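Running a Tabletop Chore Trial with a Two-Arm Workstation

Galeck Practical Skills Center
Guides > Workshop and Home Automation > Guide 28

Last reviewed: August

Purpose of this guide

Members of the Galeck lending program often ask whether a pair of small robotic arms can take over light household work. The answer depends on the chore. This guide explains how to set up a short trial on a bench, how to run it, and how to record the outcome so that it can be compared with trials at our Treltdale and Trutcombe sites.

The guide covers chores that can be done on a tabletop: clearing small items, sorting toys from cloth goods, and handling books and boxes. It does not cover dishes, liquids, sharp tools or anything that must be plugged in.

Before you begin

You will need a workstation with both arms mounted and tested, a fabric cover for the work surface, a set of ordinary items, a printed score sheet (Form 1238) and a timer. Two people should be present. One operates the station and the other keeps the score sheet. Neither person should reach into the enclosure while the arms have power.

Read the Nolte safety card posted at the station. If the card is missing, do not start the trial.

Step 1. Prepare the surface

Spread the cover flat and smooth out any folds. A patterned cover is preferred for the second and later rounds. Homes are full of printed fabric, and a method that works only on a plain surface will not be of much use in one.

Check that all cables along the arms have enough slack for the wrist to turn fully. Move loose cables away from the edge of the work area.

Step 2. Choose the items

Select items that differ in shape and stiffness. A good set includes something soft and bulky, something thin and flat, something small, and something with square corners. Avoid items of value. Set them down the way they would be found in a room at the end of the day, with some near the walls and some close to the front edge.

Do not place every item within easy reach. A household robot will have to deal with objects that sit behind its own elbow, and the trial should show whether the station can do so.

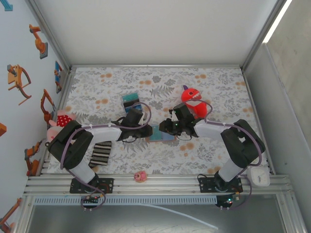

Items set out on a patterned cover, with both grippers over the center of the table.

Step 3. State the chore in one sentence

Write the chore at the top of Form 1238 before the arms move. Use plain wording, such as "Put the soft toys at the back of the table" or "Close the booklet and place it on the box." Avoid words such as "tidy" or "neaten" on their own. Two scorers will seldom agree on what those words require, and the results cannot then be compared.

Also write down what would count as a failure. Common entries are an item dropped over the edge, an item bent or torn, and a stop that requires a person to step in.

Step 4. Run the first attempt

Start the timer when the first arm leaves its rest position. Allow about 2 minutes for a chore that involves a single item. Do not coach the operator, and do not restart the timer if an arm pauses.

The scorer should watch the grippers closely when they work near each other. Many tabletop chores call for one hand to hold while the other moves, and this is where present machines tend to lose time. A person turning a page gives no thought to which finger is doing the lifting. A two-arm station must bring both jaws into a small space, keep them from touching, and still see the item between them.

Step 5. Try a flat item

Flat items deserve a round of their own. Booklets, envelopes, place mats and folded cloths lie close to the surface and offer little for a jaw to grip. Begin with the item closed. If that round is completed, repeat it with the item open.

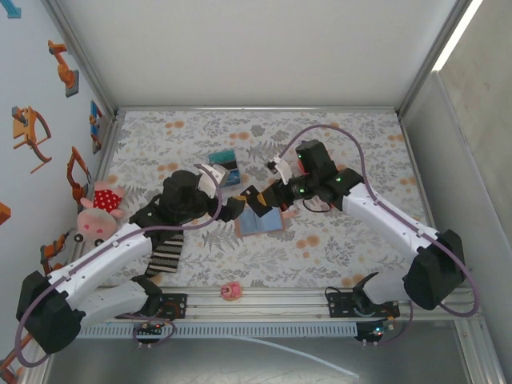 An open blue booklet between the two grippers.

For an open booklet, record each of the following separately:

Whether a jaw made contact with the page or with the cover fabric.
Whether the booklet slid.
Whether the pages were creased.
Whether the second arm helped, waited or got in the way.

If the cover fabric is pulled up along with the item, stop the round and mark it as incomplete. Smooth the cover before the next attempt.

Step 6. Repeat and reset

Carry out at least 2 further attempts with the items returned to their starting places. A single success tells you very little. After the repeats, move one item a hand's width and run the chore again. Stations that perform well with fixed positions often do poorly after this small change, and the score sheet has a separate line for it.

Step 7. Judge the result

Compare the time with that of a person doing the same chore at an easy pace. Note the difference, but give more weight to how often someone had to step in. A slow machine that finishes alone may be useful in a home. A fast one that needs watching has saved no labor.

In our experience, the chores most suited to present equipment are those with stiff, medium-sized items and a clear place to put them. Soft goods are less predictable, and thin items remain the hardest. We advise members not to plan on unattended use for any chore in this guide.

Closing down

Return both arms to rest, switch off power at the station and wait for the arms to settle before removing the items. Shake out the cover and fold it. File Form 1238 in the tray beside the door by Wednesday so that it can be entered with that week's results.

Related guides: Care of Gripper Fingers; Booking a Bench at Trutcombe; Filling In Form 1238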